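Let the Robot Club Be Boring

My daughter's high school has a robotics club, and every spring the club holds a showcase, and every spring I stand in the cafeteria with a paper cup of lemonade and watch something on wheels throw a foam ball into a laundry hamper. People clap. I clap. I am not made of stone.

This year the club split in two over the question of what to build next, with all the bitterness you would expect from 15 teenagers who share one soldering iron. One half wanted another ball thrower, bigger, named Flameo, with lights. The other half wanted to spend the year in simulation, teaching a pair of arms to tidy a bedroom that exists only on a computer. Their project is called Pelupessy, after a street one of them used to live on. My daughter is on Team Pelupessy, so you may discount my opinion accordingly.

My opinion is that the bedroom people are right, and that the school should give them the money.

The money is $2,000, left over from the old Delar grant, and the argument against handing it over is that there is nothing to look at. A parent said this at the September meeting, and I understood her completely. You cannot put a simulated bedroom in the trophy case. You cannot wheel it down Main Street behind the marching band. When I went to see the thing on a Tuesday afternoon, I sat behind two sophomores for an hour while they argued about friction. At one point somebody changed a number and everybody groaned. I have been to livelier dental appointments.

But I kept thinking about it on the drive home. Flameo's ancestors all had the same life story. Two kids who already knew how to use a drill press built them, a dozen others held the flashlight, and in the last week a parent with an engineering degree got "involved." The robot threw its balls, the drill press kids went off to college, and the flashlight holders learned a good deal about flashlights.

In the bedroom, everyone has to work, mostly because everyone has a laptop and there is nothing to stand next to. They take turns driving the arms and they write down each attempt. The log had 682 attempts in it when I visited, of which 574 were marked as failures, some with remarks I won't repeat in a community newspaper. Esperanza Baptiste, who teaches chemistry and got the club when the last adviser retired, reads the log the way other people read box scores. She told me she had never once gotten students to write up a failed experiment before, and now they do it with relish.

I can hear the objection from the ball-throwing side, since it was delivered to me at some length in the parking lot. Real robots break. Wires come loose, batteries die, and a kid who has only moved pretend books around a pretend room is going to get a nasty surprise from the physical world. All true. I'd only point out that the physical world has been handing out nasty surprises to this club for years, generally the night before the showcase, and the main lesson absorbed was where we keep the duct tape.

Nor am I asking anyone to melt down Flameo. Trella, the little cart that opens the showcase by running into the stage, should go on running into the stage for as long as its wheels hold. It's a tradition, and the kindergartners love it. But the grant was meant to teach students something, and I'd like to see it go to the part of the club where the learning is spread around -- even if it makes for poor theater.

There is one cost I should own up to. My daughter now spends her afternoons working out how a machine might tidy a bedroom, and comes home to one where I have not seen the carpet since winter. I raised this with her. She said the problem was harder than it looked.

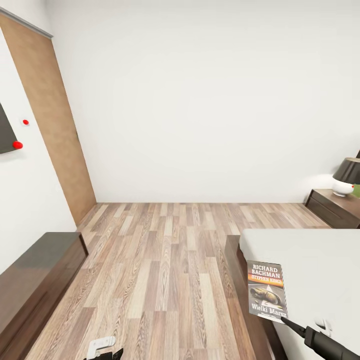

Can a student join the simulation team without knowing how to program?

Most of the new members start that way. They begin by driving the arms and keeping the log, and pick up the programming from the older students as they go.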